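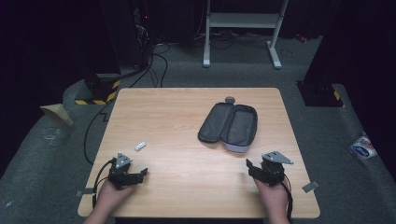
Ekgate Oval Zip Case, Dark Gray

It holds things and it zips shut. We could stop there, but the web form wants more words, and a zippered case deserves at least a few paragraphs.

The Ekgate is an oval case in dark gray with a small round zipper pull. Unzip it and the lid folds right back, so both halves lie open side by side on the table and you can see what you packed, along with what you swore you'd packed and didn't. People use it for chargers, earbuds, sewing bits, spare fuses and, in one letter we treasure, a single harmonica reed plate wrapped in a sock.

Opening and closing

Start at the pull and go all the way around. Stopping halfway and prying the lid up works exactly once. The zipper is rated for 2000 full cycles, a figure from our own bench, where Graham Catterall opened and closed one through most of October while listening to the radio. He says the first 1000 were fine and the rest were a matter of character.

What fits

Small stuff. A coiled cable, a plug, a pen cut down by a determined person. The working load is 300 grams, and past that the case will still close but it starts to look like it has eaten something. Scissors go in closed. Tablets do not go in at all, and we would like the emails about tablets to end.

Care

Wipe with a damp cloth and leave it open until dry. Crumbs collect in the seam on the lid side, so shake it out over a trash can or over the desk of someone you dislike. If the zipper gets stiff, rub a little candle wax along the teeth. Do not put the case in the dishwasher. Hacer Öztürkmen in our returns department keeps a shelf of cases that went in the dishwasher, and it is not a cheerful shelf.

Ordering

Sold singly or in cartons of 40. Cartons ship flat-stacked from the Zalewska warehouse and usually leave by 3 p.m. if the order is in before lunch. Dark gray is the only color. We tried a mustard one and still have most of them.

Returns are accepted unused, with the tag on. If the pull comes off in normal use, write to us and we'll send a new pull with a fitting sheet. The job takes a couple of minutes and a pair of pliers, and you may want to do it somewhere you can swear.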